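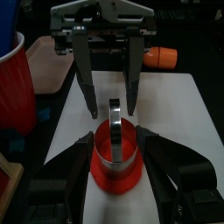

How to test whether a robot arm can put away small kitchenware

Whether a machine can clear a worktop is usually answered with a video, which says little about how often the job fails. The procedure set out in this tutorial gives a figure instead. It covers one chore, moving a metal measuring cup by its handle from a coaster to a bin, and can be repeated in a day and a half by two people. It assumes a working arm with a parallel-jaw gripper and a policy or script that already attempts the task.

Before you start

Fix the table height and do not change it between trials. Record the lighting. Polished steel picks up the colour of whatever it stands on, and a cup on a red coaster can look reddish inside to a camera that was tuned on a white surface. If your detector relies on colour, run the test on at least 2 coasters of different colours and report them separately.

Leave other items on the table. A cup standing alone is a much easier target than one with neighbours, and kitchens have neighbours. Plastic cups and bins are suitable. Keep them in the same place for a full block of trials, then move them for the next block.

Step 1. Define success in writing

A trial succeeds if the cup ends upright in the bin, the coaster stays on the table and no other item is knocked over. Anything else is a failure. Joelle Shboul's first protocol at Galtora allowed "partial success", and the results from September could not be compared with anyone else's. Do not use a middle category.

Step 2. Set the grasp

A tall curved handle gives the fingers something to close on, but it puts the grip well away from the centre of the cup. The cup will swing when lifted. Start with the jaws wide open above the handle and descend vertically. Close at low force, lift a short distance, and hold until the swing has died down before moving sideways. Increase the force only if the handle slides.

Narrow fingertips reach into tight gaps but allow the handle to rotate between them. A rubber sleeve on each tip reduces this. Note in the log whether sleeves were fitted.

Step 3. Decide on the second hand

If a second gripper is available, use it to steady the cup from the sides during the first contact. Both grippers now share a small space, so set a minimum clearance in the controller and check it at low speed with the motors limited. Run the one-handed and two-handed versions as separate tests.

Step 4. Run the trials

Run 200 trials. Fewer will not separate a system that fails one time in twenty from one that fails one time in ten with much confidence. A person resets the table after each trial and must not correct the cup's position by eye - use a template sheet with the start positions marked. Log every human intervention, including emergency stops.

Step 5. Report the result

Give the success rate, the median time per trial and the number of interventions. Add the time taken by a person doing the same job. On the Plumetdale bench, Jad Saab's two-handed version was more reliable than the one-handed version and took 3 times as long.

As to whether the chore is solved: on that bench, for one cup with known start positions, it is close. With an unfamiliar cup or a wet handle it is not, and the time per item remains far too long for a working kitchen. Repeat the test with a new cup before quoting any figure as general.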